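Folding Shirts on the Bed

Filed under: Laundry & Linens > Folding

A bed is the best folding surface in most homes. It is wide, it is soft enough that nothing slides, and it is already near the dresser. The method on this page is for long-sleeved and short-sleeved shirts in cotton or a cotton blend. Knits and sweaters are covered on a separate page.

Before you start

Pull the comforter and top sheet all the way off, or fold them down past the foot of the bed. You want a bare fitted sheet. Smooth it with your forearm from the middle out to the corners. Small wrinkles in the sheet won't matter, but a ridge under the shirt will press a line into it.

Move the pillows somewhere they can stand up, and empty your pockets onto the nightstand, not the bed. Earbuds and chargers get folded into shirts more often than you would think.

Shirts should be fully dry. Check the collar band and the underarm seams, which dry last. If either feels cool, hang the shirt for another 40 minutes.

Step 1. Shake it out

Hold the shirt by both shoulder seams and snap it twice, hard. This takes care of most of the creasing from the dryer. If a sleeve is inside out, fix it now.

Step 2. Undo the twist

Long shirts tend to come out of the machine wrung into a rope, with one end tight and the other end loose. Take hold of each end and lift the whole thing off the bed. Pull gently until it stops turning, then let the loose end drop. Find the bottom hem and run your fingers along it until you reach a side seam. Once you have a side seam in one hand, the rest of the shirt will sort itself out.

Do not pull on the collar. It stretches and it will not go back. 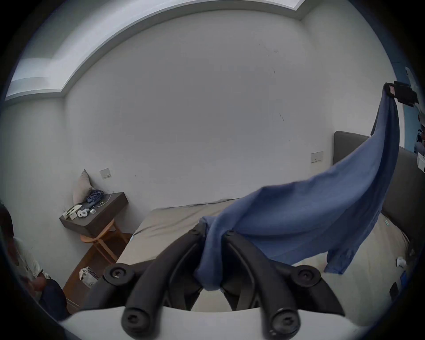 Does the shirt have to be buttoned before folding?

Fasten the top button, the third one, and the bottom one. That is enough to hold the front straight. T-shirts and pullovers skip this step.

Step 3. Lay it face down

Put the shirt face down with the collar toward the headboard. Line up the side seams and sweep your palm from collar to hem.

Step 4. Sides in

Fold one side to the middle of the back, then lay the sleeve straight down along the fold. Repeat on the other side. The two edges should meet or overlap by a finger's width.

Step 5. Up from the hem

Fold the hem up a third of the way, then fold again to meet the collar. Turn the shirt over and set it on the pile. For shallow drawers, like the ones in the Derniswood dresser, fold in quarters and stand the shirts on edge.

Comments (3)

standness_mom
The button tip helped. I was doing every one of them and it took forever.

R. in Durnimell
My bed is low and this kills my back after ten shirts. I kneel on a cushion now and it's fine.

foldandhold
What about linen? Mine creases no matter how I fold it. I gave up and bought hangers.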